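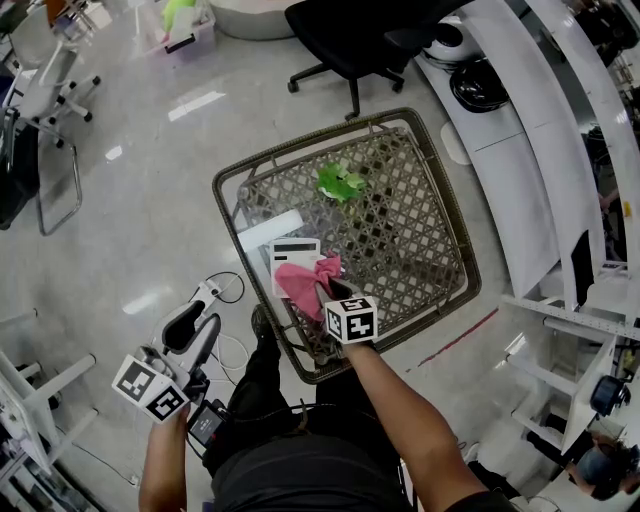
Speaker notes – Rivwood Public Library, evening series
Talk: How Small Towns Name Their Streets
Oct 22, 2018

Opening

Thank Rosalinda Calimlim for the invitation and for finding the box of council minutes in the basement. Say who I am, briefly. I worked in the county records office until I retired, and I have been reading plat maps ever since.

Ask for a show of hands: who knows where the name of their own street comes from? Wait. Most hands stay down in most towns. Mention that I lived on Dromitz Street for years before I looked it up.

Slide: the first plat map

Give people time to find their own block. The paper is faint, so read the names out loud from north to south.

The first surveyor used numbers going one way and trees going the other. This was cheap and quick. He did not need to ask anybody, and a buyer reading the sale notice in another state could picture the place. The trees on the map were mostly not the trees on the ground. There was no chestnut anywhere near Chestnut Street.

Point out the gap between Third and Fifth. Fourth was drawn, sold and never graded. The lots ended up as pasture and later as the school grounds. People still ask the post office about it.

Slide: list of landowner names

Second method – the person who owned the field. Cabrera Avenue is the clearest case here. The family sold the land in two parcels, and the deed for the second one requires that the road keep the name. Read the sentence from the deed. It is on the yellow sheet.

Do not get pulled into the spelling question. If it comes up, say that the deed has one R in the middle and the old street sign had two, and move on.

Dromitz Street. The family had a feed store at the corner and gave the right of way for free. The council thanked them by name in the minutes and used the name on the next map. No vote is recorded. A lot of names came in this way, by somebody in the clerk's office writing down what people were already saying.

Slide: the Pomanus addition

Slow down here, this is the part people write to me about afterward.

The Pomanus company laid out the east side all at once. The streets have the first names of women. The usual story is that they were the developer's daughters. Gerardo Sebastian went through the census pages with me and the household had two children, both boys. We think the names came from the wives of the investors, and four of them match a list of shareholders. The other names we can't place.

Say clearly that this is a guess for the rest of them. Somebody in the audience may have a grandmother who knew.

Drink of water.

Slide: the renaming

When the county set up its emergency call system, every duplicate name had to go. Rivwood had two Mill Roads and a Mill Lane, and drivers were going to the wrong one. The county sent letters to over 1002 addresses and asked for suggestions.

Read from the replies if time allows. The good ones are the short ones. One man wrote only "Leave it alone" and signed it. One woman suggested her dog. A retired teacher sent a full page on why a road should never be named for a living person, and I agree with most of it.

In the end 6 roads were changed. Upper Mill Road became Quarry Road, and the people on it had to change their checks, licenses and magazine subscriptions. Some of them still put the old name on their Christmas cards.

Compare with Andor Vörös's work on the river towns, where they kept the duplicates and added north and south. It was easier on the residents, harder on the drivers. Give the title of his pamphlet, copies are at the desk.

Slide: private roads

Short section, skip if we are past the half hour.

Anyone with enough houses on a driveway has to name it. The county checks the name against its list and rejects anything that sounds like an existing one. This is why newer names are long and a little odd. Parviz Dehghan at the planning desk told me that deer, fox and ridge are almost used up. He keeps a sheet of what is left.

How to look up your own street

Start with the plat book at the courthouse, second floor. Ask for the addition name, which is on your tax bill. Then the council minutes for the same year. Then the newspaper, on film here at the library.

Tell them to write down the page number. I did not always do this and have had to look things up twice.

Questions

Likely ones: Why does Walnut change its name at the tracks? (Separate additions, drawn by separate surveyors, never joined.) Can a street be renamed now? (Yes, by petition, and the forms are at town hall.) Are the old signs for sale? (No. Rainer Dreßler has the one from Lower Mill Road and will bring it in November for anyone who wants to look.)

Leave the map up during questions. Collect the yellow sheet before leaving.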